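From: Zdislava Baláž
To: Flarnach Arts & Animals list
Subject: Re: [flarnach-list] Benefit auction in October – where are we?

Hi all,

I've been grinning at my inbox since breakfast, so forgive the length of this. Replying to Su-chen's points in order, with her message quoted at the bottom for anyone who joined the list after it went out.

First, the venue. Zisimmont said yes! We get the long gallery and the small room off it from 3 p.m. until midnight, and they're letting us have the courtyard too, as long as the music moves inside by ten. I walked through it again yesterday and it's so much better than I remembered (the windows! the light at the far end!). It seats 90 for dinner, or holds 141 standing. I'd go standing, personally. People look at art more when they don't have a chair to go back to, and the dogs will be happier with room to move.

Second, the art. We have 72 pieces promised, and more than half of them are already in my spare room leaning against the bed. There are linocuts of greyhounds, a huge charcoal drawing of a sleeping mastiff, three embroidered cats, and a set of little ceramic bowls that I'm going to bid on myself and you can't stop me. Please keep telling artists that the work doesn't have to show an animal. Two of the nicest things so far are a seascape and a painting of somebody's kitchen door.

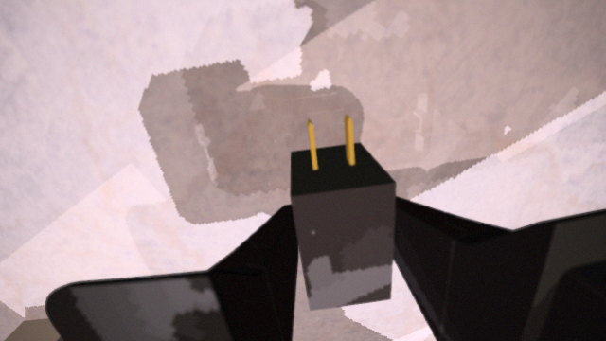 Third, the silent auction sheets. Su-chen asked if we should put them all on phones this year. I'd love to keep paper for the small works and use phones only for the top ten lots. Last year the line at the bid table was half the fun – I met two of our current foster families standing in it. But if someone wants to run the phone side and make it work, I'm all for it, so speak up.

Fourth, food. Bronano will do the canapes at cost, and they've offered a tray of plain chicken bites for the four-legged guests. Could someone with a larger car than mine pick up the folding tables from Fung by noon on the day? There are eleven of them and they're heavier than they look.

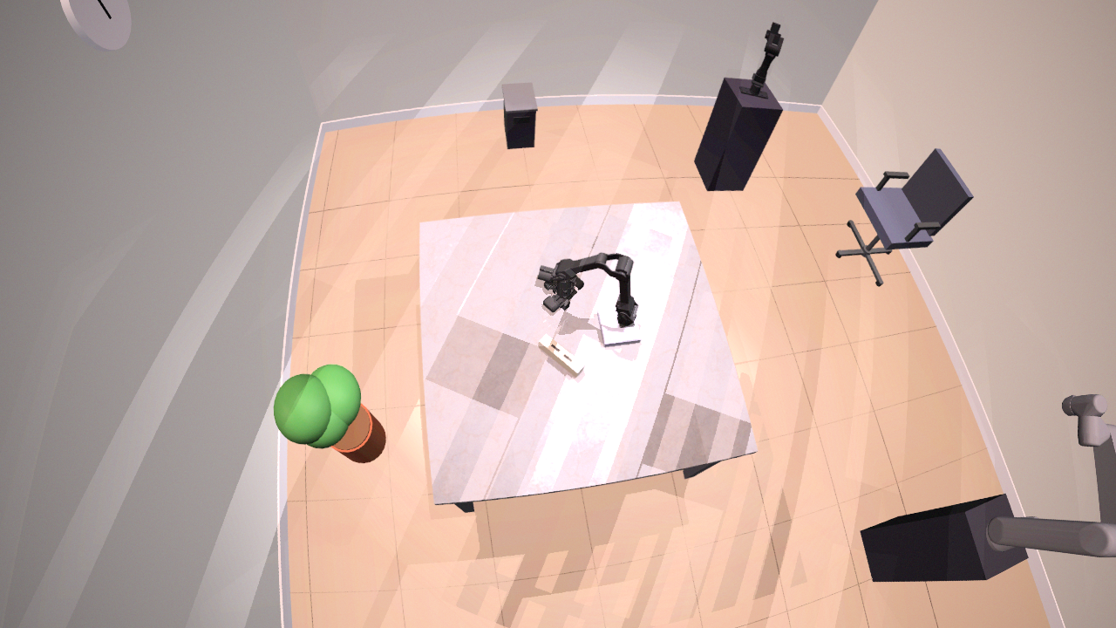

Simulation view, arm and block on the table.

Back to the to-do list. I still need:

- a person at the door who is good with names
- two people to walk any dog that has had enough
- frames, any size up to 24 inches, returned to you afterward
- a better title for the evening than "Art Night," which is all I've got

On ticket prices, I'm with Su-chen on keeping them low and letting the auction do the work. If we sell 100 tickets the hall, the drinks license and the printing are all covered, and every bid goes straight to the kennel roof and the vet bills.

I'm SO looking forward to this. Write to me on or off list, whichever's easier.

Zdislava

Su-chen Chiang wrote:
> Hello everyone,
> Some quick questions on the October benefit before we all get busy.
> 1. Have we heard from Zisimmont? I'd rather not print anything until
> we have the room.
> 2. How many artworks so far, and who is storing them?
> 3. Paper bid sheets or phones? I could go either way.
> 4. Is Bronano still willing to feed us?
> Also, I'd like to keep tickets cheap. The people who foster for us
> should be able to come without thinking twice about it.
> I can do the poster again if you'll all forgive me for using the
> same terrier.
> Su-chen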